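Drestus Backup support
Ticket: Restore from external drive stops partway, then drive shows as empty
Status: Solved
Opened by: Valentin Chevalier
Handled by: Gwenaël Jacquet
Product: Drestus Backup for home and small office
Date opened: September 2, 2026

Valentin Chevalier wrote:

Hi all! First of all I love this program, I've been running it since May and it has saved my neck already once (a folder of scanned letters I deleted by mistake, back in a minute, wonderful). Now I have a harder one for you.

I got a new laptop and wanted to restore my full backup onto it from my external drive. The restore starts fine, the bar moves along nicely, and then at 16 percent it stops with "Source not reachable". After that the drive still has a letter in Windows but when I open it there is nothing in it. Unplug, plug back in, and all the files are there again! So I don't think I have lost anything, but I can't get past that point. I tried it 2 times and it stopped in the same place both times.

The drive is a Tollska desktop model, the kind with its own power plug. It goes through a small hub because the laptop only has the one port free. Log attached.

Gwenaël Jacquet (support) wrote:

Hello Valentin, and thank you for the log, you attached exactly the right one, which makes my day a lot easier!

Good news first. The catalog on the drive is complete and the backup set opens with no errors, so your files look to be in good shape. Please don't format anything, and say no if Windows offers to "fix" the drive. We can always do that later if we need it.

What I see in the log is a row of lines like this, right before the stop:

read retry, block pending
read retry, block pending
device reset by host
source not reachable, job paused

"Device reset by host" means Windows gave up waiting for the drive and restarted the connection. When it comes back Drestus is still holding on to the old connection, and that's why the folder looks empty until you replug. It could be the hub, the cable, the power saving setting or a weak spot on the disk itself. Stopping at the same place twice makes me want to rule out the disk early. Can you run the read test? Open Tools, then Check Source, pick the drive, and choose Read Only. It writes nothing, so it's safe.

Valentin Chevalier wrote:

Ran it overnight through the hub. It stopped too, but at a different place this time, quite a bit further in. Does that help?

Gwenaël Jacquet wrote:

It helps a lot! A bad spot on the disk would most likely have stopped both jobs at the same file. I'm now looking hard at the hub and at power saving. I've asked Fabrice from our Windows team to have a peek as well, he loves these.

Fabrice Barbier (support) wrote:

I do! Hi Valentin. Your log shows the reset coming after a quiet period of 15 seconds each time. During a restore, Drestus reads a big chunk, then unpacks it, and while it unpacks the drive just sits there. At 16 percent you have one very large archive (it's called old_mail_all, if that rings a bell) and unpacking it takes a while. The hub thinks the drive is idle and puts it to sleep. The read test has no unpacking, so it got further before something else tripped it.

Please try these in order, and stop when the restore goes through.

Step 1. Connect the drive straight to the laptop
Leave the hub out completely. If the laptop needs its charger in that port, charge it full first and unplug the charger for the test.

Step 2. Turn off USB sleep
Open Device Manager, find the USB Root Hub entries, open Properties and then Power Management. Clear the box that lets the computer turn off the device. Do this for each one on the list, then restart.

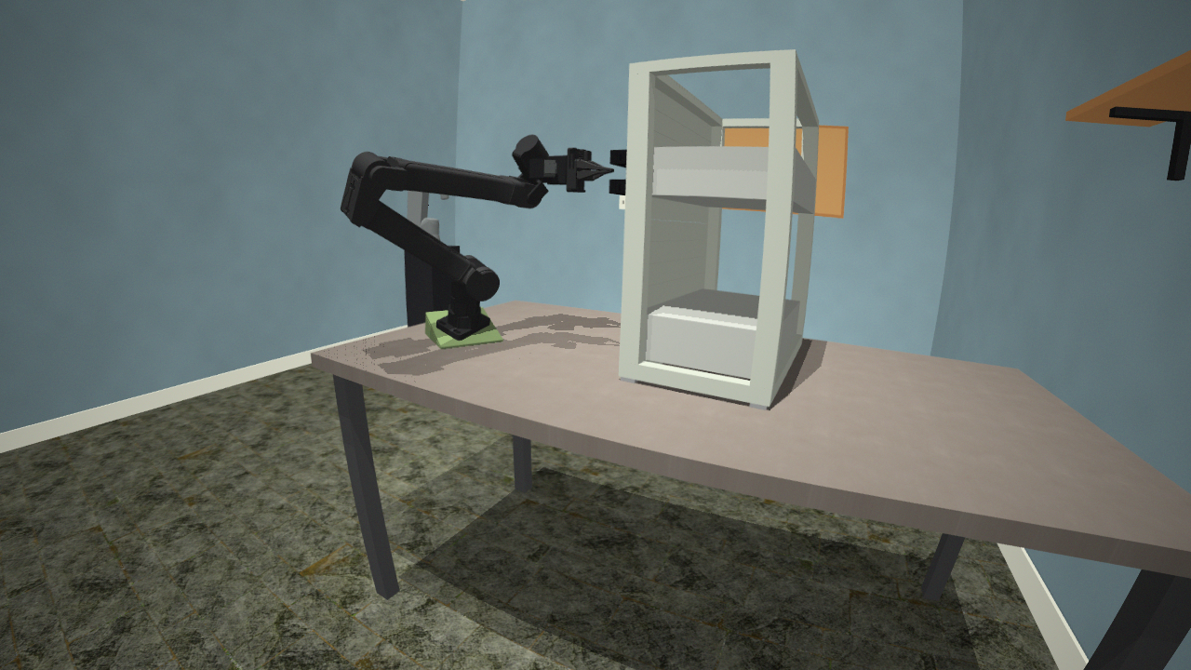 Step 3. Turn on Keep Source Awake
In Drestus go to Settings, Restore, Advanced. Tick Keep Source Awake and set the interval to its lowest value. It sends a tiny read to the drive while unpacking is going on.

Step 4. Resume the job
Don't start a new restore! Go to History, right-click the paused job and choose Resume. It checks what is already on the laptop and carries on from there.

Valentin Chevalier wrote:

Old_mail_all is my entire mailbox from my working life, so yes, it rings a bell, ha. Step 1 got me to 20 percent, which was already exciting. Then it stopped again. I did steps 2 and 3 together (sorry, I know you said in order) and hit Resume, and it ran right to the end! Everything is there, the mail, the photos, even the desktop icons in the right places. Thank you both so much, I'm really thrilled with this.

One question, can I go back to using the hub now?

Fabrice Barbier wrote:

Fantastic, well done! For the nightly backups you can try it with Keep Source Awake left on. For a full restore I would still plug the drive in directly. And do run one more Read Only check without the hub when you have an evening free, so we know the disk is healthy.

Valentin Chevalier wrote:

Check finished, zero errors!

Gwenaël Jacquet wrote:

Lovely! Marking this one as solved. I've also passed the "empty folder" part on to the developers, as Drestus should pick up the new connection by itself after a reset.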